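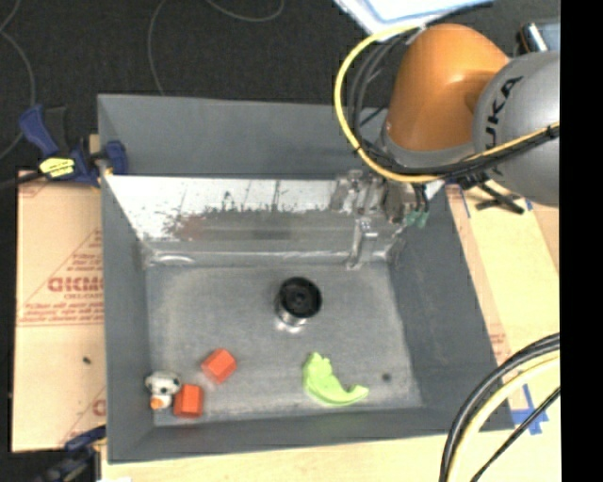

When the bin moved and the arm did not know
An interview with Marcelino Macedo on a fault in the Trimavside picking cell

Marcelino Macedo looks after the picking cells at Pollar, a test laboratory that runs grasping trials for other firms. In November one of his cells pressed a gripper finger into the rim of a grey plastic tote hard enough to bend it. The protective stop that should have caught the contact came late. He agreed to go through the fault with us, including the parts that were his own doing.

The cell, known in the lab as Trimavside, has a KUKA arm over a single bin. The bin is held by bar clamps, and the arm picks small mixed objects from the floor of it: blocks, toys, short cylinders. The software that plans the grasps is called Siqueira and is written in the lab.

"It is a dull cell," Macedo says. "The arm comes over a back corner, goes down, closes, comes up. Most of the trouble is with the objects. Curved ones roll on to their backs, and shiny ones confuse the depth reading. We plan for that. We had not planned for the bin."

Trial 326 of the run was an attempt on an object close to the back wall. The planned path left a clearance of 8 mm between the outer finger and the rim. The finger met the rim on the way down.

"The first thing I did was look at the calibration, and the calibration was fine," he says. "I ran the check against the fixed markers and it came back within limits. So I restarted the run, and that was a mistake. The markers are on the table. They tell you where the arm is in relation to the table. They say nothing at all about the tote."

The tote had shifted by 10 mm towards the arm. Macedo found this with a steel rule after the second contact, which came 2 trials later and did the damage. A clamp on the left side had lost grip. Its pad was bearing on the sloping inner wall of the bin, and each time the gripper pushed an object against a wall, the pad crept a little further up the slope.

"You can tighten a bar clamp as much as you like on a sloping face. Part of the force goes into holding and part of it goes into climbing. Over a short run you would not see it. We were doing long runs."

We asked why the planner did not notice that the bin had moved, given that a camera looks at it on every cycle.

"The camera image is used to find the objects. The walls were taken from a model, entered by hand when the cell was set up. Siqueira would crop out everything outside the model walls before it looked for anything to pick. When the tote moved, a strip of the real wall came inside the crop. In most trials that strip was ignored as being too thin to grasp. In trial 326 it was next to an object and the two were joined together. The planner thought it had one wide object with a handle."

He had the depth data for both contacts open during our conversation. In the first, the error is easy to see once the model outline is drawn over it. "I could have drawn that outline on the first morning. There was a display option for it. It was switched off because it slowed the viewer down."

The late stop was a separate matter, and it took longer to trace. The arm has a force limit that should halt motion when the load on the gripper passes a set value. The value had been raised during earlier work with a heavier gripper supplied by a customer, Trurnudik. When the lighter gripper went back on, the tool mass was changed in the settings and the limit was left where it was.

"Two numbers on two different pages," Macedo says. "The change sheet had a box for the first and no box for the second. I signed the sheet. Everything on it was correct."

Was anyone at risk?

"No. The arm was running inside its guarding with the gate shut, and the gate switch stops it by a separate circuit. I tested that circuit the same day, before anything else was allowed to move. But the force limit is also used in set-up mode, at low speed, with a person near the bin putting objects back. A limit that is too high in that mode is a safety matter, and I wrote it up as one. It did not go down as a bent finger."

The cell was out of use while the report was dealt with. The bent finger was replaced and the mount checked for play. The cables along the arm were gone over by hand from the base to the gripper, as a sudden stop can pull a connector part of the way out. None had moved.

Several changes followed. The clamps are still in use, but the position of the bin no longer depends on them alone: stop blocks are to be screwed to the table against the outer faces, and until they are fitted the long runs are broken up, with a measurement of the bin at each break. Siqueira now fits the rim from the depth image at the start of each cycle and compares it with the model. If the two differ by more than a set tolerance, the arm stays at its home position and the operator gets a message with the measured offset.

The tolerance caused some argument. Macedo wanted it tight. The first value he tried stopped the cell repeatedly on reflections, mostly when a polished object lay near a wall and threw light on to it. The present value is wider, and the fit is averaged over several images.

"I am not fully happy with it. A bright patch on a scuffed grey floor still gives a poor reading, and so does the back of the bin when the light is wrong. The cell stops when it has no need to. I prefer that to the other kind of error, but the people waiting for results do not always agree with me."

The force limit is now stored with the tool. Selecting a gripper loads the mass, the centre of mass and the limit together, and the change sheet asks for a push test with a hand gauge, with the reading written down. The sheet was reissued on Friday, January 23, 2026.

Asked what he would check first if the same thing happened again, Macedo goes back to the restart after trial 326.

"I had a contact I could not explain and a check that said all was well. I took the check as the explanation. The rule is now that an unexplained contact closes the cell until someone has measured the bin, the gripper and the table with something that is not the robot. The steel rule hangs on the guarding. It has its own line on the sheet."

The stop blocks are on order. The old tote, with the mark in its rim, is on a shelf in the lab and is used for training new operators in how to read the depth display.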